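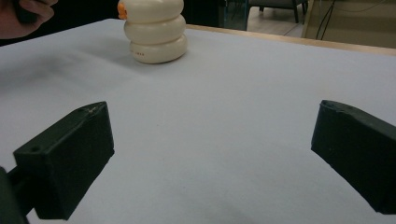
Gripper view from the tabletop station: a stacked cream-colored object on the white table, with both fingers open.

Flumosach Open Day Demonstration Set

Version 1.1
Released June 20, 2025
Contact: Danjuma Haruna, Jidetus Laboratory

Summary

This data set contains recordings made during the public open day held by the Jidetus Laboratory in March. Visitors were invited to pick up and move objects on a table using a hand-held gripper tool fitted with a camera. Each recording covers one attempt by one operator. The set is intended for research on grasping and for teaching.

Contents

The release holds 279 recordings. Of these, 254 were made by visitors and the remainder by laboratory staff. Staff recordings were made in the morning, before the doors opened, and are marked "staff" in the operator column of the index file.

Folders:
recordings/ Video from the gripper camera, one file per attempt
index.csv Recording number, station, operator type, outcome
notes/ Remarks entered by station staff during the day
forms/ Blank copy of the visitor consent form

Recording procedure

Two stations were in use, named Sandhu and Brovska after the rooms in which they stood. Visitors received a short spoken introduction and were allowed one practice attempt, which was not recorded. A staff member placed the object and gave a signal to begin. The operator then brought the gripper to the object, closed the fingers, lifted, and set the object down again. Recording stopped when the operator released the handle or after 10 seconds without movement.

Operators were not told which part of an object to grasp. Approach direction and speed therefore differ a great deal between recordings, and users should expect hesitation, repeated attempts, and dropped objects.

Outcome labels

Outcomes were entered at the station and checked later against the video. The permitted values are "placed," "dropped," "not lifted," and "stopped." Where the station entry and the later check did not agree, the later check was kept and the original entry was moved to the notes folder.

Known limitations

Hands and parts of the room may appear in the video, including furniture and cables beyond the table edge. Lighting was not controlled and changed over the course of the day. Objects close to the camera may extend past the top of the view. Recording 108 has no outcome label; the station entry for that attempt was left blank and the video ends early.

Object weights were not measured. The set should not be used to estimate grip force.

Consent and access

Visitors signed a consent form before taking part. For operators under 18, a parent or guardian signed. Sound was not recorded. Requests to withdraw a recording should be sent to the contact named above and should state the recording number printed on the visitor's slip.

Changes since version 1.0

Corrected station names in index.csv. Added the blank consent form. Removed duplicate entries from the notes folder.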